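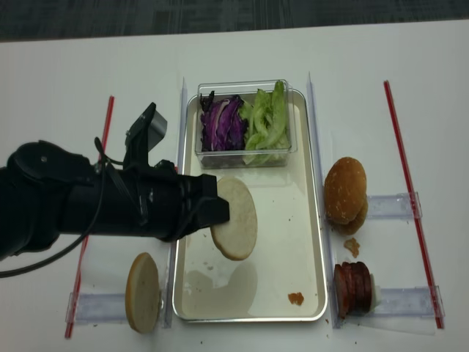

Dining Furniture: Spring Delivery and Care Notice

The Flerdale Home Furnishings Cooperative advises members that the Hekadora range of dining tables and matching benches is now available to order through the Cestmont showroom. The range replaces the earlier Nigam tables, which will remain on sale until current stock has been cleared. Replacement legs and hardware for Nigam tables may still be ordered at the service desk.

Members are asked to measure the dining area before placing an order. The extended table is 185 centimeters long, and a clear space of 90 centimeters should be left on each side where chairs will be used. Doorways and stairwells should also be measured, as the tabletop is delivered in one piece.
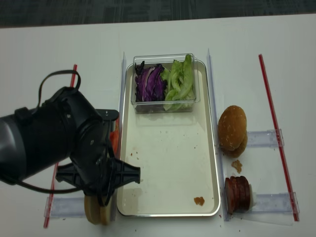

Bun halves, sliced tomato and a metal tray on a white tabletop.

Orders received before the end of August qualify for a 20 percent reduction on benches when purchased with a table. The reduction does not apply to chairs or to floor models. Delivery within Flerdale is included in the price, and assembly may be requested at the time of ordering.

The Cooperative delivered 2,614 items of furniture in the past year, of which 1,821 were tables and chairs. Most service requests concerned surface marks.

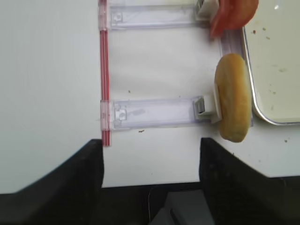

Members are therefore reminded to wipe spills promptly with a soft, damp cloth and to avoid abrasive cleaners. Bolts should be checked after the first month of use and tightened by hand. Requests for touch-up kits may be left at the Cestmont service desk, which closes at 5:30 p.m.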